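Container returns: changes to the sorting bench

The drinks can return at the Prekholm site took in 3,136 cans in May, against a bench that was laid out for 2,000. The layout has been revised, and members who sort should read the notes below before their next turn.

Cans are now handled one at a time over a single basin on the white table. The cardboard trays are withdrawn. They softened at the corners, and the counts written on their sides could not be read after a few weeks. The replacement is a square plastic basin with rounded corners and a handle on each of two opposite sides, so it can be carried level to the crusher. Set it on the left of the table and bring cans in from the right, on their sides, lid end toward the basin. Gloves are to be worn. The cut edge of an opened lid is the usual cause of nicks.
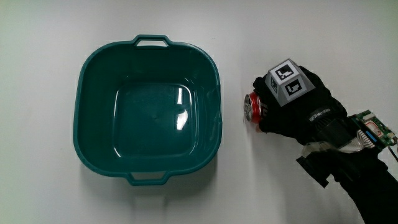 Lionel Furnival asks whether cans should be rinsed at the table or before they are handed in, as the old notice gave both. They should be rinsed before. The table has no drain, and the basin is for holding cans only. Any can with liquid left in it goes to the sink by the door and is brought back afterward.

Aluminum and steel are still kept apart. The Juvulden magnet hangs on its hook to the left of the crusher; touch it to the side of the can, clear of the lid. Steel cans go in the gray bin under the window. Bottle caps and loose pull tabs have their own jar and should not be dropped in the basin, where they slide under the cans and jam the feed.

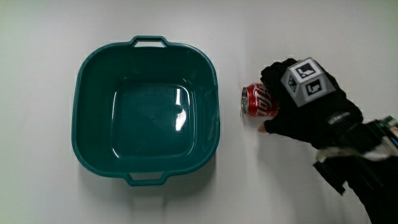 A basin is full when the cans reach the rim. Do not heap it. Carry it by both handles, tip it into the feed, and enter one basin on the sheet — not the number of cans, which Nowakowski works out from the weight when the load is collected. Dented cans are accepted. Cans that have been flattened end to end are accepted too, but they go through last, after the crusher guard has been opened and checked.

The basins came from Hostosell in a pack of 9. Of these, 3 are in use and the others are on the upper shelf as spares. Wash a basin at the end of the turn and stand it upside down to dry.

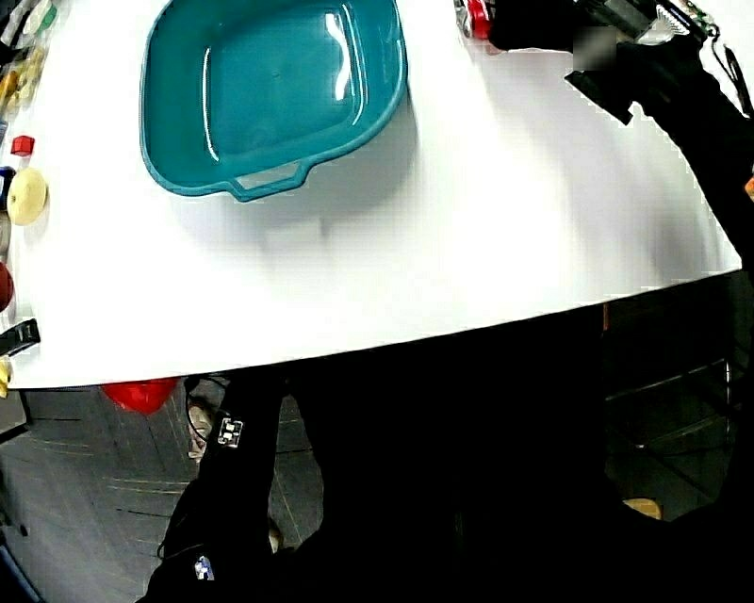

Sorting table with basin, Prekholm.

Revised sheets are in the folder by the scale. The old ones, with the tray column, should be thrown out.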